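Flendley House — room safety check, shared floor
Friday, June 26, 2020
Form 3821, replaces the April one (which had the fire door opening the wrong way)

1. Smoke alarm, landing
Pass. Chirped once during the test and then did its job at full volume. Next battery due when it starts chirping at 3 in the morning, as is traditional.

2. Extension leads
Fail. One Wegener four-way plugged into another four-way in the hall. Separated. Please leave them separated.

3. Portable appliances
Pass. Kettle, toaster and desk fan looked over. 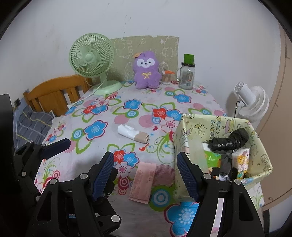 Item 3: green desk fan, far left of table.

Toaster crumb tray emptied. I would put the last time at some point under the previous landlord.

4. Trailing cords
Advisory. Keep them along table edges and off the floor where people walk. Applies to phone chargers too, however short the walk.

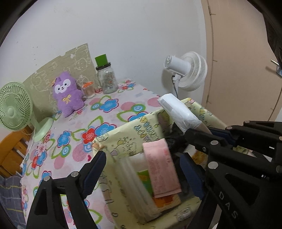
5. Fire door, stairs
Fail. Held open with a 4000-page Tammont catalogue, or one that weighs like it. Closer needs adjusting — door stops 45 mm short of the frame.

6. Window restrictors
Pass, all rooms. Skumance type, stiff but sound.

7. Hot water
Not tested. Thermometer missing, see item 7 last time.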